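3.2 The capture kit under review

The Troteo kit (Pramau, starter tier) is sold as a complete route from household chores to robot training data. Head unit, charging dock, upload software, and a labelling service run by a subcontractor, Tristent. We bought one kit at list price. No contact with the vendor besides the ordinary support line, which closes Saturday at noon. Set-up took 20 minutes, most of it firmware.

Wipe-down tasks were chosen first. Short, bimanual, a deformable object in play, and the colour of the spill matters to whoever labels it. Figure 4 is from the counter series: right hand on the folded blue cloth, left hand flat on the bench, brownish marks on the white surface between them, mug and kettle further back.
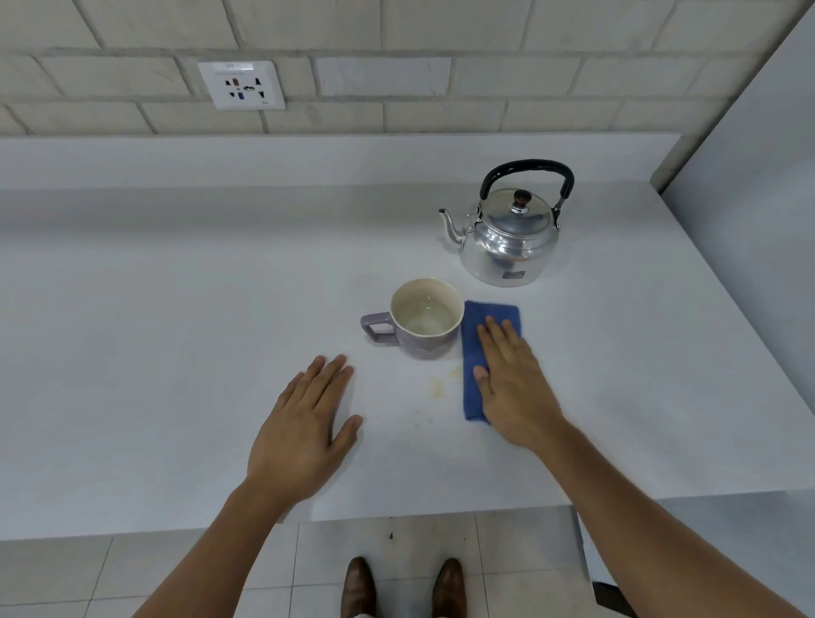
Vol. 7, No. 2 | p. 46

Figure 4. Counter wiping, Troteo head unit, starter tier. Both hands and forearms in view.

Both hands in view is what the arm policy needs, and the starter tier does well on this when the wearer is standing over the work. Reaching up to shelves is another matter, see 3.4. Motion blur on the fingers is mild here and our hand tracker coped with blur at this level. Glossy metal was more trouble. Reflections on kettles gave false hand detections in a few clips, which Pramau's own filter did not catch and ours did.

3.3 Yield and labels

We submitted 1046 clips over the trial in April. The service returned 3784 action segments. Padmavathi Nambiar re-labelled 700 of these blind, same guidelines, same software. Agreement was good on grasp and release, poor on contact onset. Tristent labellers tend to start "wipe" when the hand lands on the cloth; our guideline starts it when the cloth moves. Neither is wrong but the two can't be mixed in one training set, and the documentaton is silent on it. Support answered our query with a link to the same page.

Supporting hands are the other gap. A palm resting on the counter gets "idle" from the service. We'd want "brace" as a seperate label wherever the wearer is taking weight on it, and video alone often won't settle that. The Wiegand wrist sensor would, but it is an add-on and only works with the higher tier.

Pricing is per uploaded clip, rejected clips included. Labs on a small budget should trim before upload. The trimming tool is decent, if slow on older laptops.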